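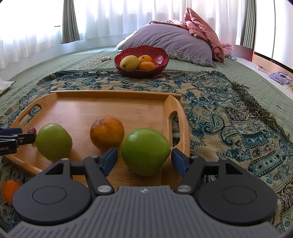
Notes for the Fernport talk, 28/10/2025. Slot is 42 minutes with questions. Keep the water bottle off the lectern.

## Opening

- Say good evening, thank the library for the room.
- Subject tonight: keeping fruit at home through the winter without a cellar.
- Ask who has thrown out fruit in the past month. Wait for hands.

## Why fruit goes off

- Picked fruit is still alive. It breathes, loses water and uses up its sugar.
- Cold slows that down. A bedroom with the heat off beats a kitchen counter.
- Apples give off ethylene gas as they ripen. Anything close by ripens faster too.
- Bruised fruit gives off more. Pause here and let people write.

## Apples

- Late kinds keep, early kinds don't. Eat September apples by the end of the month.
- Sort before storing. Any soft spot, cut or missing stem goes in the "eat now" bowl.
- Don't wash them until you eat them.
- Wrap each one in newspaper, single layer, stem up. I did 148 this year in two evenings.
- Check weekly. Use your nose first. A sweet, winey smell means one has gone.

## Oranges and other citrus

- Brown marks on the peel can be only skin deep. Press with a thumb. If it's firm, cut it open before you decide.
- Soft and damp, or any blue or green fuzz: throw it out and wipe down whatever it touched.
- Two weeks at room temperature, longer in the fridge drawer. Keep them apart from the apples.

## Pears (skip if running late)

- Store hard and cold, bring out a few at a time.
- Test at the neck, near the stem. By the time the middle is soft it's too late.

## Containers

- Pass around the Grumico crate. Slatted sides, stacks well, holds one layer.
- Shoe boxes with holes punched in the sides work fine and cost nothing.
- No sealed plastic bags. Somebody will ask about the green ones sold for produce. I tried them at Wuvcombe for a season and saw no difference.

## Questions

- Handouts are on the table by the door, 100 printed.
- If asked about drying or canning, that's the spring talk.
- Chairs need to be stacked by nine.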